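Section 4. Setting Up the Shelving Unit and Work Table

4.1 Scope

This section covers the placement, leveling and first use of the Dultenora tall shelving unit, together with the preparation of the work table that stands beside it. It applies to rooms in which several people work at the same time. For wall-mounted shelving, refer to Section 6.

4.2 Before You Begin

Confirm that all parts listed on the packing sheet are present. Two adults are required to lift the unit. Do not use a unit with bent uprights; report the damage to the supplier and set the parts aside.

CAUTION: Do not climb on the shelves or use them as a step.

4.3 Placing the Unit

1. Select a flat section of floor away from doors and heating vents.

2. Stand the unit upright with one person on each side. Keep hands clear of the shelf edges.

3. Turn the leveling feet until the unit no longer rocks. Check the level on the lowest shelf first, then on the highest.

4. Fasten the safety strap to the wall. In rooms with brick walls, use the masonry anchor supplied in bag 3.

5. Leave 310 mm of clear space between the unit and the nearest table, so that items can be taken from the lower shelves without moving the table.

NOTE: The strap must be fitted before anything is stored on the unit, including light items.

4.4 Preparing the Work Table

6. Clear the table and wipe the surface with a dry cloth.

7. Unroll the mat and allow it to lie flat for 12 hours. A new mat may curl at the corners during this time – do not weigh it down with sharp or heavy objects.

8. Bottles in use may stand on the mat with their caps closed. Return them to the shelves at the end of the work period.

9. Keep flowers and other decorations on a separate table, in a container that will not tip easily.

4.5 Labeling and Loading

10. Attach labels to the front edge of the shelf, where they can be read from a standing position. Label the middle shelves first, as these are used most often. An orange label on a white shelf edge remains easy to find from across the table.
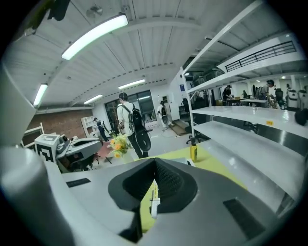
11. Load the lowest shelf first and work upward. The combined load on all shelves must not exceed 53 kg.

12. Place heavy items toward the back of each shelf – never at the ends, where they can be knocked off by a sleeve or a bag.

4.6 Periodic Check

Inspect the strap and the leveling feet every 3 months. Enter the result on the room card. Questions about replacement labels or anchors should be addressed to Amparo Urquijo, Furnishings Office.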